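So I finally made it to the open day at Hendthorpe, the old mill building out past Loltwood, and I'm so glad I did! I drove 21 miles in sleet and got there just as they were putting the coffee out (good coffee, too).

I went mainly for the bookbinding floor. Thongchai Nakpan was sewing a ledger when I walked in, and he let me try a few stitches. Mine were awful. He was very nice about it and pulled them out when he thought I'd gone to look at the paper press.

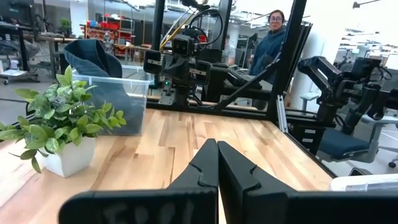
Butcher-block tabletop and a leafy green plant, Hendthorpe open day

Next I climbed up to the Oláh print room, where Csenge Pálfi had drawers and drawers of old type. She's cataloged 2,311 pieces so far and isn't even halfway! I bought six cards from her, all different greens, and then went back for a poster I have no wall for.

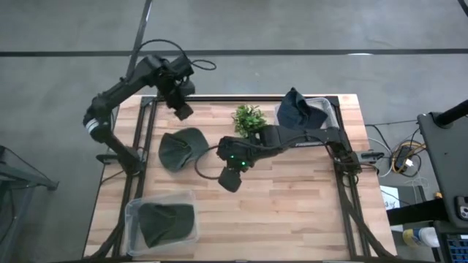
The poster was nine dollars, by the way, and she rolled it up in brown paper for me. Lunch was lentil soup from the Undurari stall by the stairs. Get there early, they ran out of bread while I was in line. Parking is free but muddy, so wear boots. They're doing another open day in April and I've already put my name down for the marbling class.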